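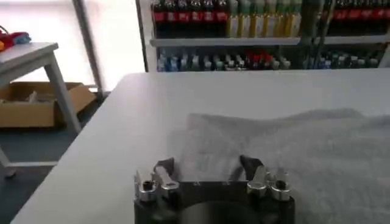 Pliletti Cloth Set, data card

Read this before you train on it. The short version: a modest collection of teleoperated examples of a two-finger gripper working on a single piece of cloth on a white table. It is useful for a few things and has been asked to do several others.

What it contains

842 episodes, recorded at the Cirkness site. Each episode has wrist camera video, joint positions, gripper opening, and one line of text giving the instruction. Episodes run from a few seconds to 4 minutes. The long ones are mostly an operator hunting for a corner, and we left them in.

There are four instructions: fold in half, flatten, pick up by a corner, move to the other side of the table. The instruction line was written before the episode was recorded. It tells you what the operator was asked to do. It does not tell you what got done.

What it does not contain

No force data. No depth. No second camera in this release, although an overhead one was planned and the loader still has an empty field for it. Don't write code that depends on that field.

No failed grasps labeled as failures. This is the biggest hole. Success was marked by the operator, with one key, at the end of the episode, and operators are generous with themselves. When we rewatched 200 episodes marked as successes, we would have argued with a good number of them. "Flatten" in particular has no agreed finish line. One operator stopped when the cloth was wider than before. Another kept going until every ridge was gone.

About the wrist view

The camera is fixed near the gripper, so both finger pads are in view at the start of an episode, and the cloth usually lies beyond them. Two consequences.

First, light gray cloth on a white tabletop gives very little contrast. We were told this would make models learn shape instead of color. Maybe. We have seen no test of that, and the simpler reading is that the edge of the cloth is hard to find for the model and for the person checking the labels.

Second, the background is busy and it hardly changes. Shelves of bottled drinks, red labels, green caps, a cardboard box under a side table: a model can work out a lot about where the wrist is from those alone and ignore the cloth. In our own trial we covered the upper part of the image with a gray block at test time and the policy got noticeably worse at a job that should not involve soft drinks. If you report numbers on this set, please run the same check and print the result next to the headline figure.

How it was collected

Operators used the Rønning leader arm, an input device with a slight lag that you can see as overshoot in the joint traces. Between episodes the cloth was picked up and dropped by hand. The protocol called this a "random reset," and it isn't one. People drop cloth in habits. The starting positions pile up on the right half of the table, and there is a second, smaller cluster near the far edge. A plot of starting positions is in the extras folder.

Recording was done in March, mostly by daylight. The wall washes out in the brighter sessions. Exposure was set to automatic, so the brightness can jump when the gripper comes close to the table.

Known problems

– Some 4000 image frames are duplicated across the set. They come from a buffering fault and show up as short freezes. Filter on the timestamp, the frame number keeps counting.
– Gripper opening is logged as commanded, not measured. When the fingers close on thick folds the two will disagree.
– The train and test split was made by episode. Neighboring episodes from one session land on both sides. We consider the test score close to meaningless and would split by session.
– Instruction text has two spellings of "corner." Both are left as typed.

Claims we don't make

An earlier draft of this card, written for the Clistard release page, said the set "supports general cloth manipulation." We took that out. It has one cloth, one table, one gripper and one room. A policy trained on it folded that cloth on that table some of the time. We have no result for anything else, and if you get one, with a negative outcome included, send it and we will link it.

Use and changes

Free for research. Keep this card with any copy. The next version should have session-based splits and a second labeler for the success key. More episodes of the same cloth have also been suggested, and we are not convinced they would help.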